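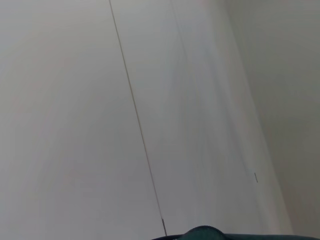 Bendik Haugland reckons we're kidding ourselves if we think a checklist stops anybody meddling with a local election, and he told me so twice before I'd finished my coffee. Foreign troll accounts don't care whether the Ustlow hall has its Wi-Fi password on the noticeboard. Fair enough, Bendik! But I do care, and the fake "polling has moved" post that did the rounds in January got shared by people I've known for years, so I went through the lot anyway.

Checked Friday, November 8, 2024, for the Grallach ward by-election. My comments are in italics and they do wander a bit.

## Accounts and passwords

- [x] Two-step login on the ward Facebook page – *done, finally. Three old admins removed, including one who moved away years ago.*
- [x] Shared mailbox password changed – *please stop emailing it to each other.*
- [ ] Recovery phone number updated – *still goes to the old office mobile, which is in a drawer with a flat battery. Needs fixing this week.*

## Rumours and fake posts

- [x] Official polling place list pinned at the top of the page
- [x] One person named to answer "is this true?" messages – *me, until I get sick of it.*
- [ ] Screenshot log started – *there's a spreadsheet but it has one entry, and that was a bloke being rude about parking. Rude isn't the same as fake, so I took it out.*
- [x] Suspicious follower check – *46 new followers since the last look. I opened every profile (a long evening, that) and flagged 7 with no photo and no posts. They could just be shy. Reported them and moved on.*

## Voter contact list

- [x] Copies counted – *1378 names, one master file, one backup.*
- [ ] Old printed lists shredded – *half done. The Bastero shredder jams if you feed it more than a few sheets, so take it slowly.*
- [x] Access limited to people who are doing calls

## Printed material

- [x] Authorisation line on every flyer – *all 800 are fine. The Wikström print shop left it off the first proof, but we caught that one.*
- [x] Dates and opening hours matched against the electoral office notice
- [ ] Spare flyers locked away overnight – *cupboard key is missing again. Whoever has it, bring it back, no questions asked.*

Four boxes still open by my count. I'll chase the phone number first and go over the rest with Bendik, who has offered to help with the shredding even though he thinks it's all a waste of time.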